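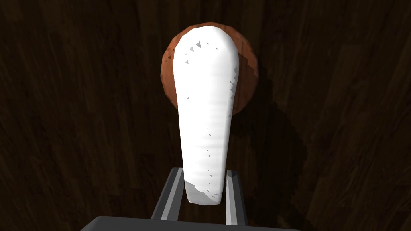
Wrist view in the simulated Bendon cell, with the gripper fingers on either side of the narrow end of a white object.

A simulated cell needs a maintenance log

October 2019

I look after the Bendon cell, the simulated arm that the Entili project uses for its picking work. There is no real arm behind it yet. For that reason people tend to think there is nothing to look after, and I think they are wrong.

A real cell gets a log on the day it is bolted down. Somebody writes down when the fingers were changed and how far the camera bracket moved after a bump. In simulation the same changes are made by editing a file, and most teams I have worked with write nothing down. The file gets saved and the next batch starts.

In September our grasp rate dropped between one batch and the next. We ran roughly 800 trials before anyone stopped to look at the setup. The finger opening had been reduced by eight millimeters while a different gripper model was being tried, and it was never put back. The repair took two minutes. Finding it took most of a week, and a single line in a log would have pointed us straight to it.

Object meshes need the same care. The white object at the top of this page has small gray triangles showing at its rounded end and along the right edge. They could be gaps in the mesh, or they could come from the renderer. I don't know which from a camera view, and I would not guess. I open the model, check for missing faces, and write down what I found, even when I found nothing. A fault in how an object is drawn may be harmless for contact and still matter to a policy that works from camera images. 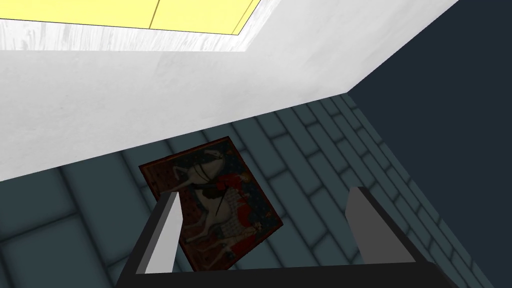
How often should a simulated gripper be checked if no one has touched it?

Before every batch, and again after any software update. An update can change the contact defaults without anyone opening the gripper file, so "no one touched it" is a weak guarantee.

My own check takes 10 minutes. I open and close the fingers through their full travel and compare the gap with the number in the log. Then I command one known pose and read back the wrist camera position. I drop a test block between the fingers, close on it, and watch for sinking or jitter. Last, I save the settings file under the batch name.

The usual objection is that version control already does this. We keep our files in Jusum, and it does show what changed. It doesn't show why, or whether the change was meant to stay. The person who narrowed our fingers left a commit message that said "update."

Bultano, the group that will build the physical cell, has already asked for our settings history. I could give them a clean one from the end of September onward. For the months before that, I had to send a folder of files and my best recollection.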